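[equipment-planning] Re: Gripper order and the second room set

From: Eilidh Imrie
To: equipment-planning list
Date: 11 Apr 2025

Murdo Crichton wrote:
> Before I sign the Guthrie quote I need to know why we want
> 11 more hand-held grippers when we already own 17. Can we
> share between rooms until May? Also, is furniture coming out
> of the same budget line?

Murdo,

Sharing won't work. Each person needs a pair, and the pairs are calibrated together, so splitting them costs us setup time at every handover. Kavinda Nanayakkara worked out the pairs and the spares with me, and 11 is the number we both landed on.

The bedroom set is a fair guide to what a station needs. Look at the floor space as much as the tools.

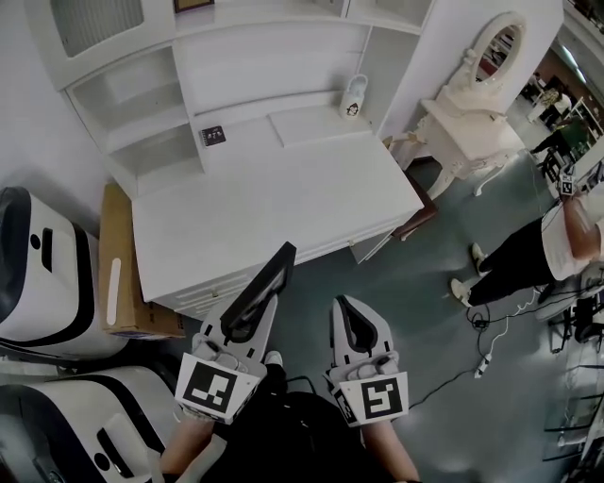 Hand-held grippers with markers, desk and vanity set. Cables on the floor at right.

I would like floor cable covers on the order too. Guthrie doesn't stock them but Brikex does, and they have quoted $1,503 for both rooms, delivery included.

Furniture is a separate line. Jean Chisholm approved it under fittings, so please leave it out of your total. If we repeat this layout in the second room, we want the same kinds of pieces: a shelving unit with open compartments, a vanity table with an oval mirror, and a partition wall behind them. Skultari can supply the partition, but their lead time is long and I would order it first.
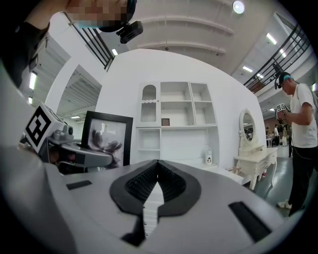 What I need from you

- A yes or no on the 11 grippers.
- A cost code for the cable covers.
- Whether the headsets go on this order or wait for the Astell renewal in May. Kirsty Morrison would prefer to wait.

The Guthrie price includes 2 spare sets of finger pads. Extra pads are priced separately and I have not asked for any.

Eilidh

2 replies
Share this message

We use cookies to keep you signed in to the list archive. Accept | Settings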